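Call for participants: student project on teaching two-arm robots, spring term

The robotics club in Brirville is looking for new members for the project Dorolel. You do not need to study engineering. Last term we had people from languages, from fashion design and from nursing, and all of them learned to guide an arm before the end of February.

In the project we teach robot arms to do simple household and workshop tasks with small objects and containers. Every attempt is recorded, and the software group uses it for training. Last year the club recorded 3,481 attempts, and 1,768 of them were good enough to keep. This year we would like a better result, so we need more hands and more patience.
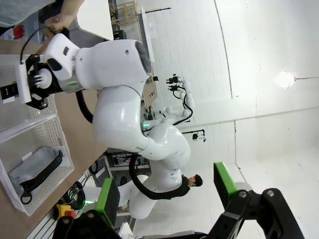
New members work in pairs for the first month. One person stays near the arm and the other takes care of the log and the start signal. You will learn where the stop button is before you learn anything else; it is the yellow one with the red cap, under the edge of the table. After this you practice with the plastic basket and a piece of cloth, and you write down each attempt, also the bad ones. Please come with short or closed sleeves and with long hair tied.

We meet in the Walczak hall, which we share with other student groups. One session takes 90 minutes and starts at 5:30 p.m. You should be able to come to 3 sessions every month. If you have an exam, tell us before and we will find another person for your place.

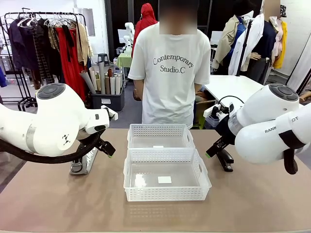

Members who stay for the whole term can also join the team for the Vikthorpe student competition in May. The travel is paid by the club, but the food is not.

What we ask from you:
- you are a registered student, any year
- you can stand for a long time, or tell us that you need a chair
- you can read and write simple English for the log

Programming is welcome but it is not required. The work is not paid. You will receive a written confirmation of your hours.

To apply, write some lines about yourself and leave them at the club desk in the Walczak hall, or give them to any member after a session. Applications are open until the end of February. We answer to everybody, also when the places are full.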